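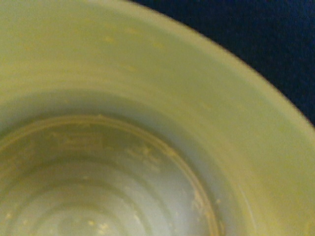 Dish Clearing Recordings: Questions From New Operators

Heltura, Raltamham site. Page kept by Concetta Lombardi. If your question isn't covered, ask at the operator desk.

What am I being asked to record?

Short runs of the arm handling used dishes under your control. One run is one example. Each starts with the arm at its home position and ends with the arm back there. In between you do a single job from the task card, such as picking up a cup, tipping it over the scrap bin or placing it in the rack. The learning system gets the camera video, the joint readings and your hand controller movements.

How many runs are in a batch?

A full batch is 30 runs on one task card. Don't stretch a batch across two cards. If you run out of time, save what you have and mark it as partial. Partial batches are still used.

Why do we use dishes with dried food on them?

The dish clearing model has to work on dishes as people leave them. A pastel cup with yellowish bits dried around the base ring looks quite different to the wrist camera from the same cup clean, and the model has to see both. Don't wipe dishes down between runs unless the card says "clean set".

What label do I give to residue?

Pick one of four: clean, light, heavy or loose. Light means specks or a thin film with most of the surface still showing. Heavy means a crust thick enough to hide the colour of the dish. Loose means anything that would fall out if the dish were turned over. If a dish has a thin film on the floor and a crusty strip in the groove, use light and tick the "groove" box. You don't need to name the food. We stopped asking for that in October.

The wrist view is a bit blurry up close. Do I throw the run out?

No. The wrist camera has a fixed focus and goes soft when it is near a surface. Keep the run if you can still tell the rim from the inside of the dish. Throw it out if the lens is smeared, and clean the lens with the dry cloth before you start again.

Does the whole dish have to be in the wrist view?

Only at the start of the approach. Once the camera is over the dish it will often see one side of the rim and part of the floor, and that is fine. The overhead camera covers the rest. Please don't back the arm away to get a tidier picture, as the model will learn to back away too.

What if I can't see the gripper?

On the narrow mount the fingers stay out of the wrist view for most of the approach. Use the overhead view to judge your height. If you find this hard, ask for a practice session on the wide mount first, then switch.

Does the background matter?

Yes. Use the mat listed on the card. Pale dishes go on a dark mat for the first batches so the rim is easy to pick out, and later cards swap in lighter mats. If the mat has crumbs on it from the last batch, leave them, unless they are big enough to move the dish.

I missed the grasp and had to try again. Is that a bad run?

It's a useful one. Tick "retry" and finish the job. We want the model to see how a person recovers from a miss. Stop and discard only if the dish leaves the mat or you had to reach in with your hand.

Can I reuse the same dish?

Up to 6 runs in a row, turning it or moving it each time. Then change it for another from the tray. Long stretches with one dish in one place teach the model very little.

How fast should I move?

At a pace you could keep up for an hour. Pausing to think in the middle of a run is a problem, because the pauses get copied. Work out your approach before you press record.

Who checks the runs?

Estíbaliz Lorente reviews a sample of each batch on Tuesday. She looks at whether the label matches what the cameras show, whether the start and end positions are right, and whether any frames were dropped. You'll get a note back with run numbers. Relabel those runs yourself if you can, so that you see what was changed.

How much do we have so far?

The first shared set, called Desau, holds 119 accepted batches. Most are cups and bowls. We are short of plates and lids, so take those cards first if they are free.

When does the model get trained on my runs?

Training starts when 70 new batches have passed review. There is no fixed day for it. Results go up on the board beside the operator desk, including the dishes it still gets wrong, and new task cards are written from that list.

Are people recorded?

The cameras point at the work surface. Hands sometimes show at the edge of the overhead view when you change a dish, so wait until your hands are clear before you press record. There is no sound. If a face or a phone screen gets into a run, delete it and tell the desk.

What do I do with the dishes at the end?

Put them back in the grey tray as they are. The Rivas kitchen takes the tray at the end of the day and sends up a fresh one. Anything mouldy goes straight in the bin, with gloves on, and gets crossed off the tray sheet.

The arm stopped and the light is red. Now what?

Let go of the controller and keep your hands off the arm. Press the reset on the desk side, not the one on the base. If the light stays red after one reset, leave it and get someone from the desk. The run in progress won't be saved, but earlier runs in the batch will be.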